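Balilora Bench Sim - Questions people keep asking

Last tidied in September by Raghavendra Alva. Short answers, sorry, if yours isnt here use the form.

What is it?

A simulated arm-and-gripper workcell you run on your own PC. You get the arm, a black gripper, a walled work surface and a small tray on it. No hardware in the box. No box either.

Who is it for?

Mostly people writing or testing tray tasks before they book time on a real arm. Teaching labs too. If you only want a pretty demo video, there are cheaper ways.

What does the gripper view look like?

Plain. Grey, black, hard shadows. You see a lot of gripper and a bit of tray frame, and that's the view your code gets as well.
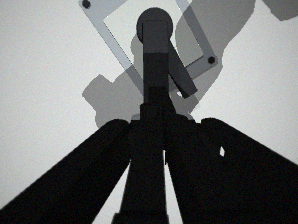 Gripper view over the tray frame, default light.

Can I turn the shadows off?

Yes. Light menu, untick Cast. We leave them on by default and so do most of our users. If your detector falls over on a shadow edge you want to know now, not later. Softer shadows are in the Culero add-on, see below.

Can I see the whole arm?

Yes, there's an overhead view. Arm, base plate, tray, walls, the lot. Arm will cover part of the tray in some poses. Move the viewpoint if it bothers you, right mouse button and drag.

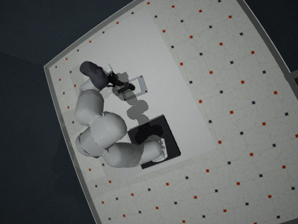 Overhead view: arm reaching over the tray, marker tiles round the plain area.

What are the red and navy squares for?

Reference points for lining up the overhead view. Leave them alone unless you are doing your own calibration. They can be hidden under Surface > Markers.

Why is there a blank patch in the middle then?

So the tray sits on a clean background. You can tile it too, same menu.

Can I change the tray?

Yes. Import your own mesh or edit ours. Keep the origin in the same corner or the ready-made tasks will miss it. We get this one every week!!

How many tasks come with it?

19 in the standard licence, 21 with the Culero add-on. All of them can be copied and edited.

What does it cost?

700 pounds per seat, one-off, updates included for the life of the version. Schools and colleges please ask for the Unley rate, its lower. Culero is priced seperately.

Everything in the gripper view is nearly black, is my graphics card broken?

No. The gripper is black and the default light leaves it very dark, so you get an outline and not much else. 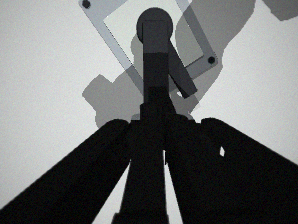
If you need surface detail on the fingers, raise Fill in the light menu a notch at a time. Too high and the pale surface washes out, then you're worse off than before. Settings save per task, not per project, so do it again for each one.

Error 3314 when I start?

Licence file not found. Put it in the same folder as the program and restart. If that doesn't do it, send us the log.

Does it work with the Ersoy controller?

Yes, current version only. Older ones will connect and then drop. No plans to fix that.

Is there a trial?

Yes, one task, both views, no saving. Ask through the form and we send a link, usually same day if you write before 3pm.

Refunds?

Before the licence is activated, yes, in full. After that talk to Raghavendra.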